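Prüfliste Ferienwohnung Trellico, Bususlow
Kontrolle vor Neubelegung, Stand 2026-08-31
Geprüft von: Cúc Lý
Nachkontrolle: Lợi Sầm

Eingang und Flur
Wohnungstür schließt und verriegelt: in Ordnung
Rauchmelder, Prüftaste gedrückt: in Ordnung
Fluchtweg frei: Mangel
Kommentar: Schuhregal ragt in den Durchgang. Bitte an die andere Wand, dort ist Platz genug.

Elektrik
FI-Schalter ausgelöst und wieder eingeschaltet: in Ordnung
Beschriftung im Sicherungskasten: unvollständig
Kommentar: Kreis 7 ist nicht beschriftet. Laut altem Plan hängt das Schlafzimmer daran, das habe ich nicht nachgemessen.
Steckdosen im Wohnzimmer: Mangel
Kommentar: Eine Abdeckung neben dem Fenster sitzt locker. Kreis abgeschaltet und Steckdose abgeklebt. Auftrag an Firma Tasorach ist raus.

Bad
Silikonfuge Dusche: in Ordnung
Lüfter läuft nach: in Ordnung
Haltegriff an der Wanne: Mangel
Kommentar: Griff wackelt, zwei Schrauben nachgezogen, hält trotzdem nicht richtig. Der Dübel muss neu. Bis dahin Hinweiszettel für die Gäste – der vom Dezember liegt noch in der Mappe.
Warmwasser an der Dusche: in Ordnung

Schlafzimmer
Fenstersicherung: in Ordnung
Etagenbett, Leiter und Absturzsicherung: in Ordnung
Kommentar: Abstand zur Decke knapp, aber mehr gibt der Raum nicht her. Belastung je Liegefläche 100 kg, Aufkleber ist lesbar.

Küche
Löschdecke griffbereit: in Ordnung
Oberschränke fest, Türgriffe fest: in Ordnung
Mikrowelle, Tür und Dichtung: in Ordnung 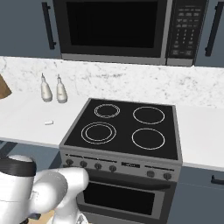

Fettfilter: fällig
Kommentar: Beim letzten Mal gereinigt, jetzt bitte tauschen. Bestellung über Vi, 2 Stück.
Reinigungsmittel kindersicher verstaut: in Ordnung

Balkon
Geländer, Rüttelprobe: in Ordnung
Bodenbelag: Mangel
Kommentar: Drei Fliesen an der Schwelle klingen hohl, eine davon steht leicht hoch. Stolperstelle markiert.

Freigabe: erst nach Steckdose und Haltegriff. Die Fliesen können bis zum nächsten Leerstand warten, Markierung bleibt dran. Schlüssel liegt bei Lợi.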